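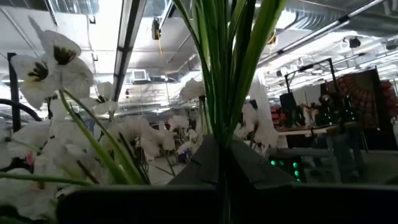

Visiting Barbu: your questions

How long should I stay?
I always say two nights. You can walk the old town in an afternoon, but then you'd miss the lake path, and I love the lake path!

Is the Deneck trail hard?
Not really – it's 6 miles and mostly flat. Wear decent shoes in March, it gets muddy.

Where do I park?
Behind the mill. It's free after 4 pm.

Can I bring my dog?
Sure, on a leash. Mine's done the whole trail.

Who do I ask about guided walks?
Email Anca Ursu, she books them all.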